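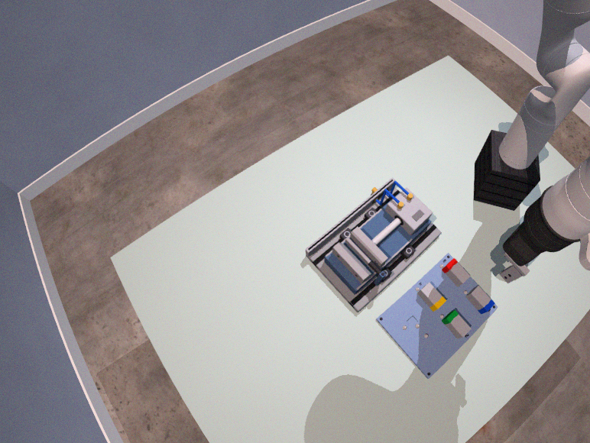 Mint green against slate blue, with a pale baseboard.

I have been putting off painting the back room since January. The walls were a yellowish cream when we moved in, and I never liked it, but I never disliked it enough to move the bookcase.

What got me started was Victor Mwaipopo from next door, who was clearing out his garage and had most of a can of primer left over. I took it, and after that I had no excuse.

I wanted a gray with some blue in it. I bought 3 sample pots from Lockyer, the paint store by the bus station, and brushed a square of each on the wall behind the door. The first was far too purple by evening. The second looked fine at noon and like wet cement at 7 p.m. The third, a Drurnis color, held up all day, so that's the one I bought.

Small bright things do well next to a quiet color. A bit of red or yellow on a pale blue is plenty, and I'd sooner get my color that way than from a whole wall of it.

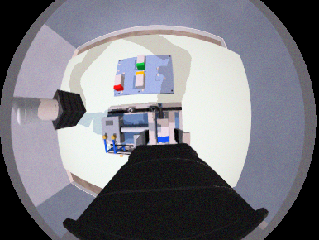

What it cost

The paint, rollers and a new tray came to $150. I had set aside 70 for the paint alone and went over, mostly because the room took 2 coats and then I decided to do the baseboards too. They had been scuffed for years. Next to fresh walls they looked terrible.

I used painter's tape on the floor and skipped it on the window trim — a mistake. I spent an hour with a razor blade getting drips off the glass.

Still to do

The closet door needs sanding before I touch it. There's a patch near the light switch where the roller left a ridge, and I'll have to go back over that as well. The bookcase is still in the hallway and we are all walking around it sideways.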